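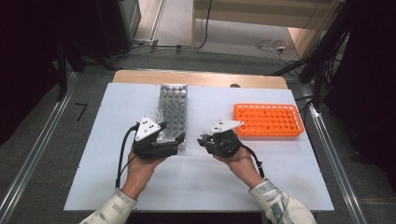
Getting Water Rings and Other Marks Off a Wooden Table

Thu 23 October

Most marks on a wooden table are in the finish and can be dealt with at home in an evening. Find out which kind you have before you put anything on it.

White marks

A white or cloudy ring is moisture caught in the finish. Leave it alone overnight first, as a fresh one often fades by morning. If it's still there, lay a clean cotton cloth over it, a piece of old T-shirt will do, and press with a dry iron on the lowest setting. Three seconds, lift, look. Repeat until it goes. Empty the iron completely beforehand. Steam will give you a second ring bigger than the first.

Don't do this on a waxed table. The wax melts and you'll be stripping the whole top. For wax, rub the ring along the grain with a little paste wax on a soft cloth, wait 20 minutes, then buff.

Dark marks

Black or gray rings have gone through the finish into the wood. An iron won't touch them. The usual cure is oxalic acid, sold as wood bleach, and the finish has to come off first. Wear gloves and eye protection, work with the windows open, and follow the label for mixing and rinsing. Let the wood dry a full day before sanding. On a veneered top I would leave the mark or pay someone.

Sticky patches

Usually old polish and hand grease, worst along the edge where people sit. Wipe with mineral spirits on a rag, a small area at a time, and turn the rag often. Test under the table first. Spread the rags out flat outdoors to dry — never leave them in a heap.

Scratches

Light ones can be hidden with a wax filler stick. Buy one shade darker than you think you need. Rerness sells them singly, and the Phan hardware store on our side of town keeps a box of odd colors by the register. Work the wax across the scratch, scrape level with an old plastic card, and buff.

Candle wax

Put a bag of ice on it until the wax is brittle, then lift it with the same plastic card. No knives.

Keeping it that way

Wipe spills when they happen. Felt pads under vases and lamps, and check them in June when the windows are open all day and rain gets in. Keep the table away from the radiator. Cristóvão Falcão wrote in to ask about lemon oil. It shines for a day or two and does nothing for a sealed surface, so I don't use it.

Next time: wobbly chair legs, and which glue to buy.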